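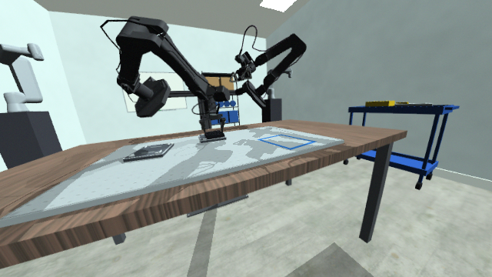 *Fig. 1. Pick-and-place in simulation: two arms, one small flat part, one outlined target.*

# Unit 5: Can machines do the chores yet?

Notes by Shobha Joseph. Read before the lab. Bring the worksheet from Unit 4, because we will reuse the task breakdown table.

## What counts as a chore

For this course a chore is a short job that a person does without instructions: putting a part in its place on a bench, clearing a table, folding a towel, loading a dishwasher. Most of them come down to the same few steps. Find the object, get hold of it, move it, let go of it in the right spot, check.

The check is the step students leave out. A person who sets a cup down feels it touch the table. A machine has to be given some way to know.

## Where things stand

On the shop floor the answer is often yes, if the job is narrow. Parts arrive in the same position, the light stays the same, and the machine repeats one motion all shift. The Chettiar case from last week is of this type. The cell placed the same bracket for months, and the trouble began when a supplier changed the packing tray.

In the home the answer is mostly no. Vacuuming works tolerably well. Tidying a kitchen counter does not, because every counter is different and is different again after dinner.

Between the two is bench work with some variation: small parts, a fixed table, positions that change from one try to the next. Most of our reading is about this middle ground.

## Scoring a bench task

Start with a target marked on the work surface and write down what "done" means before the first try. Is the part done if one corner is over the line? Does it have to lie flat? Two graders who haven't settled this will give different scores for the same run. 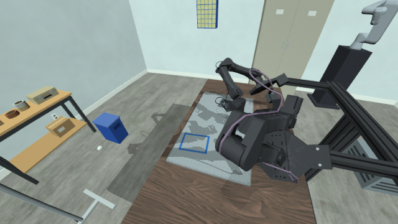
With two arms there is a further question, which is who does what. One arm can hold while the other works, or each can cover its own side of the table. Either way the arms share space, and the plan has to keep them out of each other's path. People do this with their own hands without thinking — it is hard to write down.

Simulation helps because a failed try costs nothing and the table can be reset at once. It also flatters the machine. Friction, soft materials and worn fingers are all hard to model, so a score from a simulated bench should be reported as that and kept in its own column.

## Worked figures

Senthil Kandasamy's group ran the Flodeo placing task 223 times in simulation. Of these, 21 were failures:

- 15 missed the target
- 5 dropped the part on the way
- 1 stopped before the grasp

That leaves 202 successes, a rate just under 91 percent. On a real line, nine bad placements in every hundred would need a person standing by. Keep that in mind when a paper calls a task solved.

## For the lab

1. Pick one chore from home and break it into steps.
2. Mark each step that depends on touch.
3. Write a one-sentence rule for success.
4. Swap rules with a partner and try to find a case the rule gets wrong.

Hand in one page per pair. Ieuan Bevan will collect them at the end of the lab.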